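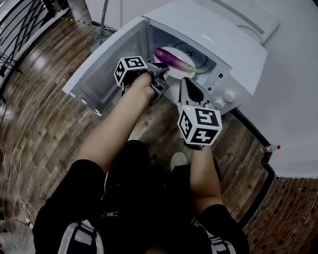

# Holtia kitchen shortcuts

A table of cooking tips collected from the letters pages of community newsletters, with a note on whether each one held up. I started it because the same tips kept coming around with no source and growing claims. Vegetables are the worst offenders. The advice on microwaving a whole eggplant, laid on a plate much like the long purple one on the round white plate, appears in 12 versions, and they disagree on the time, the power setting and whether you need to prick the skin. (Prick it.)

## What's in it

- `tips.csv` — 363 rows, one per printed tip
- `retests.csv` — 66 rows, one per tip I tried at home
- `sources.csv` — newsletter, issue and page

The newsletters come from Irell, Lacerda and Helham. Helham is over-represented, as its back issues were the only complete set I could get hold of.

## Columns worth explaining

`claim` is the tip as printed, spelling and all. `saves` is what the writer says you'll save, usually minutes, sometimes money, once "your marriage". `verdict` is one of `works`, `sort of`, `no` or `can't tell`. I use `can't tell` a lot and I'm not sorry.

## Reasons to doubt it

One person did the retests in one kitchen. Most tips were tried once. Printed times mean little when the writer doesn't give the wattage, and hardly any do. Flavour notes are my opinion and shouldn't be averaged, graphed or fed into anything.

I also can't show that 363 tips are 363 separate ideas. Plenty look copied from each other. I merged exact repeats and left the rest alone, so please don't read a high count as proof that something works.

## Known problems

- 7 rows have no issue number
- Ounces and grams are mixed in the older Lacerda rows
- The March retests used a different oven from the later ones

Last checked November 22, 2020. Corrections are welcome if they come with a page number.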